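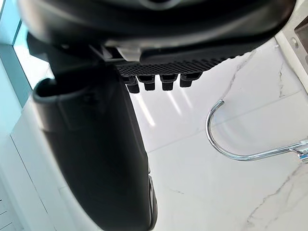
*White marble with fine grey veining.*

# Surfaces and Worktops: The Fatell Rooms at Gastthorpe

The Fatell Rooms are the working rooms on the ground floor at Gastthorpe, used for teaching, food preparation and the care of household objects. This page forms part of the record of the building's fittings and is intended for hirers, visiting tutors and those with a general interest in stone. It was last revised on January 17, 2019 by Catarina Correia, Keeper of Interiors.

## About the marble

The stone is bright white. Its veins are grey, thin and irregular; one runs on a diagonal, and among the others are a few streaks no wider than a hair. Veining of this kind is a natural feature of marble and should not be reported as damage. Hirers who are unsure whether a line is a vein or a crack are asked to draw a fingertip across it. A vein cannot normally be felt – a crack usually can.

Marble was chosen for the Fatell Rooms on the advice of Corrado Orlandini, who surveyed the earlier worktops and found them past repair. Samples were considered from several yards, including one near Bragança, and the final selection was made in May of the following year. The full survey, with Mr Orlandini's drawings, runs to 151 pages and may be read by appointment.

## Daily care

Surfaces are to be wiped with a soft cloth and warm water at the close of each session, then dried. A small amount of mild soap may be used where needed. Vinegar, lemon juice and descaling products must be kept away from the stone, as acid dulls the polish and the mark cannot be wiped out afterwards.

Hot pans are to be placed on the trivets provided. Coloured spices, red wine, coffee and beetroot should be prepared on a board. Spills of oil are to be blotted and reported to the duty officer on the same day, so that a poultice can be applied if one is required.

Sealing is carried out by Vasco Aguiar every 6 months. The rooms are closed to hirers while the sealant cures, and the dates are posted at the main entrance.

## Use of the rooms

The marble is well suited to pastry and chocolate work, and the rooms are regularly booked for both. Youssra Ashour leads the pastry course, which is open to beginners; participants should bring an apron and a rolling pin. Flour and butter are supplied.

Groups of up to 65 may be accommodated when both rooms are taken together. Bookings for a single room should be made under room number 108, and bookings for the pair under the name Fatell. Tables and chairs are to be returned to the positions shown on the plan beside the door. Metal-edged cases should not be slid across the stone, and stools must not be stood upon it.

## Related pages

- Floors and thresholds at Gastthorpe
- The scullery at Unusance: slate shelves and sinks
- Conditions of hire

Enquiries about the surfaces, including requests to view the survey, should be addressed to Rafferty Mercado at the Gastthorpe office. Requests to use these pictures in print should be made in writing and should state the title of the publication.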